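In defence of the odds and ends tub

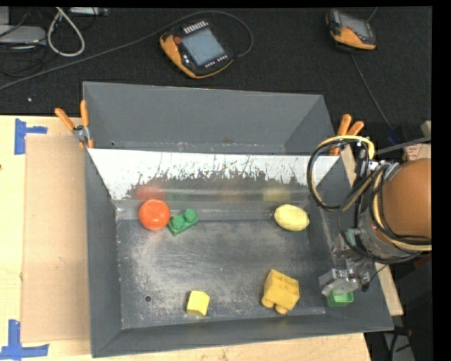

Why keep a bin of toys that don't belong to any set?
Kids use it. Mine get more play out of the strays than out of anything with a lid and a label, and sorting it is a job I no longer do.

Writing this fast, got a pickup at three. But I've had the same conversation at the school gate twice this month and I want it down somewhere.

The conversation goes: you should sort those. A ball, a block or two, a lemon, a brick that has lost its family. All in together in a scraped-up metal bin. Surely the brick goes with the bricks. Surely the lemon goes in the play kitchen. Well, we haven't had a play kitchen since July. It went to my cousin in Moncton and the lemon got left behind, the way lemons do.

I did try. Bought the tubs, the clear ones from Jistari, 20 of them, with the little slots for the labels. Wrote the labels. BALLS. BLOCKS. FOOD. ANIMALS (FARM). ANIMALS (OTHER). A whole evening on the living room floor with a cup of tea going cold. Lasted till breakfast. My youngest wanted the ball and the lemon together, as they were having a race, and after that it was every tub tipped out to find something that would do for a judge.

So now there's the bin. Big, grey, sloped sides, ugly as sin. Scratches all over the bottom. You can drop anything in it from any height, which is how my kids put things away, and it doesn't care. A plastic tub would have cracked by now. Mine all did, or the lids went missing, same thing.

Vesela Nikolaidis had a column in our neighbourhood newsletter saying that every toy needs an address. I like Vesela, she runs a good swap table. But an address for what? A lone green brick with two studs? What street does that live on. You can't build with one brick. You can put it beside a ball and say it's a boat at the dock, though, or a couch, or the ball's lunch. I've heard all of these.

The other argument is money. A new set of wooden blocks, the Kontogiannis ones everybody was on about, is 100 dollars before tax, and the box has a drawing inside the lid showing where each peice goes back. Beautiful thing. We were given a set. The kids built the drawing, once, and put it away properly and that was that. I think they felt it was finished. The yellow blocks in the bin came from who knows where and they've never been finished with.

Fair's fair, there are things I would not put in. Puzzles, obviously. Lose one bit of a puzzle and it's garbage. Anything with batteries. Anything small enough for a baby to swallow if you've got a baby coming over. And my friend Imad Masri keeps his train stuff strictly apart and he's right to, it's train stuff, the whole point is that it joins up.

But the rest? Don't sort it. Or sort it once a year before Christmas when you need the room, and then only into keep and give away. Keep the pile small too, that matters more than the tubs did. A handful of things at the bottom of a bin gets looked at. A heap gets dug through and flung. When ours fills up I take half down to the basement and swap it back in a month or so, and they greet that sad little container and the fruit like relatives off the plane.

Someone will say it teaches kids to be messy. Maybe. Mine can find a green thing in a bin full of yellow things and thats more than their father can do in the fridge.

The 20 tubs are on the porch if anyone wants them. Some have lids. Labels peel off if you use warm water.

Posted November 21, 2021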